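Paying at the market: what traders told us about going cashless
Speaker notes, Lindgate traders' evening, December 2023

1. Opening

Say hello, thank Kristýna Hubáček for the room and the projector. Ask for a show of hands: who took a card payment today? Then ask who took one five years ago. Wait for the laugh.

My main point tonight is that small food sellers are changing how they take money faster than the big shops are, and I find that really exciting! Fruit and veg used to be the last place you'd expect to tap a card. You bought a mango and a lime, you handed over coins, and you got a brown paper bag.

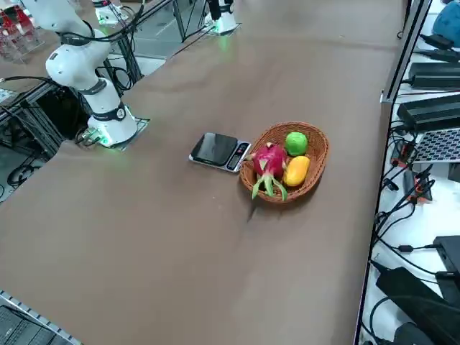

2. What we asked

We spoke to 178 stallholders and small grocers between spring and September. Keep this bit short, the full tables are in the handout.

We asked how they take payment, what it costs them, and what they'd miss if cash went tomorrow. The last question got the longest answers by far (one man in Vieira talked to me for most of a morning, and I loved every minute of it).

Mention that 16 of them take no cash at all. Pause here, people usually want to write that down.

3. Fees

Slow down for this section. A flat monthly charge and a charge per sale feel very different when your average sale is small. If somebody buys a single lemon on a card, a fixed fee of a few pence can swallow the profit. Over a whole basket of shopping you hardly notice it.

Several traders have set a minimum spend. Others tried it and dropped it after a month, as customers simply put the goods back and walked off.

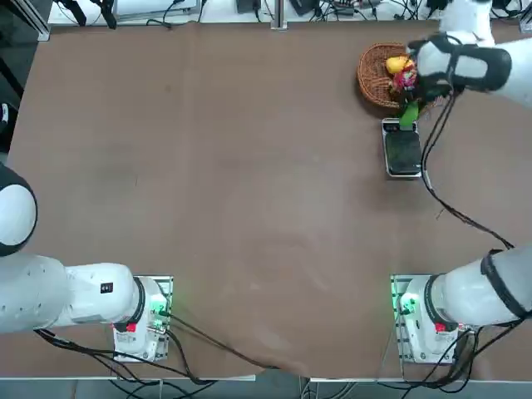
The traders who were happiest with their fees had all done the same dull job first: they sat down with a year of takings and worked out their own average sale before signing anything. Do the sum on the flip chart with round numbers – 2000 sales at 4 pounds each – and let the room call out the answer. It wakes everyone up.

4. Customers who still want cash

Don't rush past this. Plenty of regulars budget with notes in an envelope, and older shoppers in particular told us they like to see what they've got left. Online orders through Produm have grown nicely, yet the same customers still turn up with coins at the weekend. I think that mix is wonderful and I'd hate to lose it.

Bring in the Fivside story: the signal dropped for a whole afternoon, and the stalls with a cash float carried on selling.
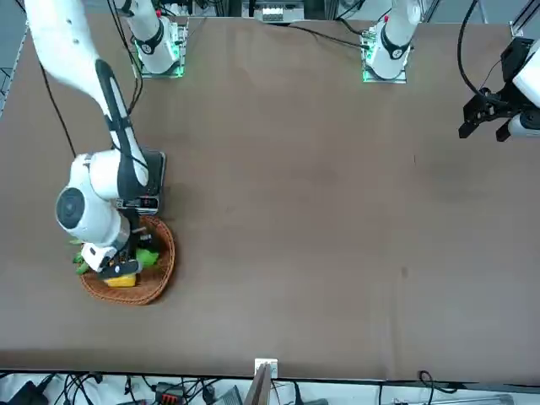
Belmiro Arruda put the other side to me after the last talk. His view was that a cash float has a cost too, with the trips to the bank and the counting up at night, and that I'd let cash off lightly. He also asked why I hadn't counted the time spent queuing to pay it in.

Fair point, so it's in the notes now. Read his comment out and ask if anyone has timed their own bank run.

5. Questions

Leave a good quarter of an hour. If it's quiet, start with refunds, which always gets people going. Card readers are on the side table for anyone who wants a try. Handouts by the door.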